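Equipment Review: Foro Electronic Scoresheet and Game Clock System

Published 29 September 2018

The Samgate Minor Hockey Association was asked by its member clubs to report on the Foro electronic scoresheet before the start of the winter schedule. The system was on trial at the Skerkbridge arena from the beginning of July, through the summer league and two weekend tournaments. Over that period it recorded 166 games, from under-11 house league to senior recreational play.

Foro is supplied as a tablet application, a wireless control unit for the arena clock and a small receiver that plugs into the existing scoreboard. The association purchased one complete kit at a cost of $1,257, with a yearly licence charged separately after the first season. Installation at Skerkbridge took one evening. The receiver worked at once with the Fujimoto scoreboard over the north end, but the older board on the practice rink required an adapter that was not mentioned in the ordering guide.

Entering a goal is simple. The scorekeeper taps the team, the scorer's sweater number and up to two assists, and the time is taken from the running clock. Corrections can be made until the referee signs the sheet at the end of the game. During the trial 2,889 goals and assists were entered, and the statistician's check against the paper sheets found very few differences, most of them assists awarded by the referee after play had resumed.

Penalties are handled less well. A single minor is entered as quickly as a goal, and the clock releases the player at the correct time. Coincidental minors, however, must be entered one after the other and then linked from a second menu. In a game with frequent stoppages this left several scorekeepers behind the play. A double minor shortened by a power-play goal was displayed correctly on the tablet but not always on the arena board. The supplier has been informed and expects to correct the fault in its next update. 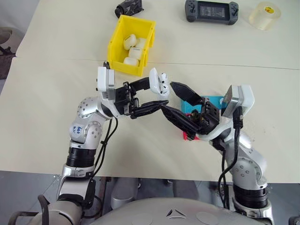

White earbuds in their open charging case.

Sound is a matter of preference. The tablet gives a short tone ten seconds before a penalty expires, and a longer one at the end of each period. With the arena music playing, neither could be heard reliably from the scorekeeper's bench. The volume cannot be raised beyond the tablet's own limit, and the tones cannot be changed. Scorekeepers came to depend on the coloured bar along the top of the display, which is bright and easy to read through the glare from the ice.

Battery life was satisfactory. A fully charged tablet lasted through five games with the screen at full brightness. The clock control unit has a separate battery and gives little warning when it is low, and it stopped once during the third period of a tournament semifinal. Play was held for six minutes while the wall control was brought back into service. Clubs should keep the wall control connected at all times.

Completed sheets are sent to the league website when the tablet next finds a network. Parents and players made good use of this feature. The results pages were opened 3,329 times during the trial, with the heaviest traffic on tournament Sundays. Suspensions are also flagged automatically, although the list must still be confirmed by the discipline chair before it takes effect.

The association's rating is four out of five for house league and recreational play, and three out of five for competitive divisions until the penalty menu has been revised. Clubs with a scoreboard more than ten years old should ask the supplier about the adapter before ordering. Paper scoresheets will continue to be required as a backup at all sanctioned games this season.

The trial kit remains at Skerkbridge and may be viewed by member clubs on request to the Samgate office.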